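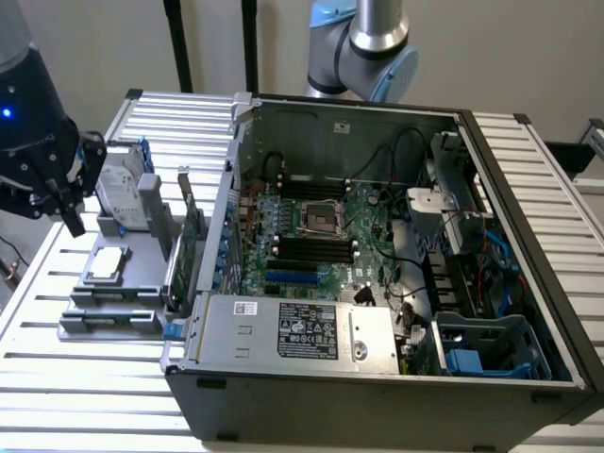
*The hard drive in the gripper, next to the open tower at Treltik's bench.*

I spent a Tuesday morning at Treltik asking one of its engineers the same question over and over: how do you teach a robot to put a computer together? The short answer is that you do it yourself first, through the robot's arms, and you do it a lot.

"People figure we write out the moves," she told me, pulling up a stool. "We used to! Now we drive the arm through the job, record everything, and let the model chew on it."

Each recording is called an episode. On the day I visited she was hoping for 79 good ones, and she'd ended the day before with 73 (a bad number, she said, and she blamed the lunch order). The parts wait in a gray plastic fixture beside the case, and the operator picks them out of it one at a time.

I figured the processor would be the scary part. Nope. She says the cards bother her more.

"A card has a bracket on one end and a bare edge on the other, and you have to think about both," she said. "If I grab it a little crooked, I've got a crooked example. Do that all afternoon and you've taught the thing to be crooked."

So do the messy tries get thrown out? Some do. She keeps the ones where the operator fumbled and then fixed it, and she got pretty animated about this. "I love those! A model that's only seen perfect runs has no idea what to do when it's a hair off."
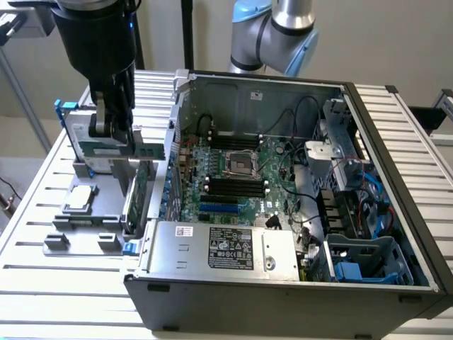 ## On getting bored

I asked whether it gets dull, and she laughed before I'd finished. Operators swap out every 2 hours, a rule they picked up from Olteck, where she worked until last September.

"You get smooth, and then you get too smooth," she said. "Everybody's runs start looking the same, so we move the fixture a bit or bring in somebody new."

Drives are her favorite. The carrier gives the fingers something decent to hold, and new operators usually get the hang of it in roughly 3 tries.

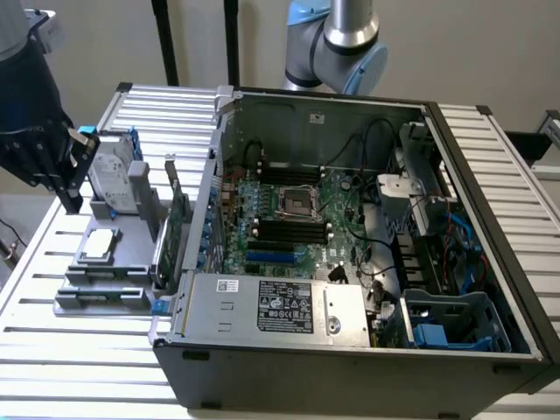 *Hard drive and carrier, held over the fixture tray.*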